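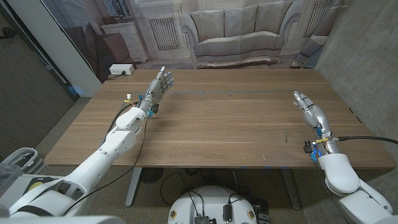 White robotic arms and multi-fingered hands over a long wooden table.

Magazine > Money and Law > Features

Search the magazine Enter keyword Go

The fixed fee that wouldn't sit still

Thursday, August 6, 2020
By Su-chen Wei

The quote fitted on one page, and I liked it for that. My aunt had died in June, leaving a brick unit in Fetberg, a savings account, a small parcel of shares and a will that a child could follow. I was the executor. I rang a firm called Hodby Flollmont, having seen their ad on the back of the local bus, and within the hour I had an email promising a grant of probate for a fixed fee. "No surprises," it said, twice.

I have been writing about consumer contracts long enough to be suspicious of any business that brings up surprises before I do. Still, I was tired, and there was a funeral bill on the fridge. I nearly signed it.

What stopped me was a line near the foot of the page: "Fee excludes disbursements, requisitions and matters outside standard scope." I asked what standard scope was. The young man on the phone said it was the usual. I asked whether it was written down, and he said he'd get someone to call me back. Someone did, the following week, and read me the same sentence in a kinder voice.

Fixed fees are meant to be the cure for the billable hour, and I can see why people want one. The hourly bill rewards the slow and punishes any client who picks up the phone. Law firms of all sizes now offer a set price for the jobs they do most often: conveyancing, wills, uncontested divorce, plain probate. The websites are cheerful about it. There's usually a tick in a green circle.

My trouble is with the word "fixed". A plumber who quotes me for a tap and finds a rotten pipe behind the wall can show me the pipe. When a solicitor tells me my aunt's estate has turned out to be complicated, I have to take it on trust, and the person deciding whether it's complicated is the person who gets paid if it is.

I rang around. One firm's fixed fee covered the application but none of the letters to the bank. Another covered the letters to the bank but charged extra for each asset after the first 2, so a woman with a home, an account and some shares had already strayed beyond the ordinary. A third, whose product was called Wan Essentials, charged $200 for what it described as file opening. I asked what happened if I paid the fixed fee and left the file closed. They didn't find that as funny as I did.

Hodby Flollmont did eventually send me a full costs agreement, and I'll give them credit for it. Once I'd added up the extras I could already see coming, the advertised price had grown by $2569. Every one of those items may have been fair. Court fees are real, and somebody has to pay them. But a price that leaves out things everybody buying the service will need is a deposit, and should be called one.

Annick Zacharias has run a suburban practice on her own for most of her working life, and she was less cross about it than I wanted her to be.

"Clients hear the number and stop reading," she told me. "I'd love to say that's the ads' fault. I send out a letter with every exclusion spelled out in bold and people still ring me up furious about the search fees."

I put it to her that the exclusions might be better off inside the price. She agreed in principle. In practice, she said, the firm that does it looks dearer than the one down the road, and the phone goes quiet. She tried an all-in price on conveyancing for a while and dropped it. "I was the most honest quote in Fetberg and I lost half my winter work."

It's a decent answer, and it's also the answer every airline gave about baggage.

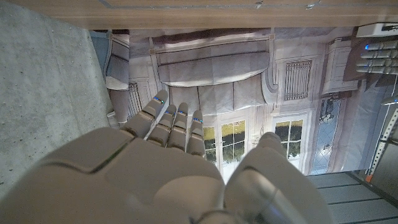 Four jointed robotic fingers, each with a small blue light near the tip.

Zacharias also thinks the fixed fee changes the work itself, which I hadn't considered. When the price is set, the firm makes its money by finishing quickly, so the job goes to the most junior person who can manage it, and the partner whose face is on the website looks it over at the end. Sometimes that's perfectly sensible. A plain probate doesn't need a senior mind. But the old complaint about hourly billing was that nobody had a reason to hurry, and I'm not sure I feel safer knowing that everybody does.

I asked Hodby Flollmont who would be handling my aunt's matter. "A member of our estates team" was the reply. I asked how many people were in the estates team and was told 2, one of whom was on leave.

So what would I ask, if I were starting again? First, for the total, with the court fees in it, for an estate exactly like the one I'd just described. Any firm that does this every week can give you that figure, and if it won't, I'd want to know why. I would ask for the exclusions as a list with a price beside each. I'd ask who decides that a matter has gone outside scope, and whether I hear about it before the work is done or when the invoice comes. And I'd get the name of the person doing the work, plus a direct number.

None of this is exotic. Costs have to be disclosed to clients, and the firms I spoke to all insisted, a bit stiffly, that they disclose them. I believe them. I've read the disclosure. It ran to a good many more pages than the quote, and arrived after it.

Zacharias says I'm being hard on an industry that is at least trying to publish its prices. Maybe so. When I started on this beat you couldn't get a figure out of a solicitor without sitting in the waiting room first, and a misleading number can be argued with in a way that silence can't.

I ended up going with a firm in the next suburb that charges by the hour. The woman there gave me a range, told me which end she expected to land on, and said she'd ring if it looked like going over. The first invoice came last Friday, and I'm still going through it with a ruler.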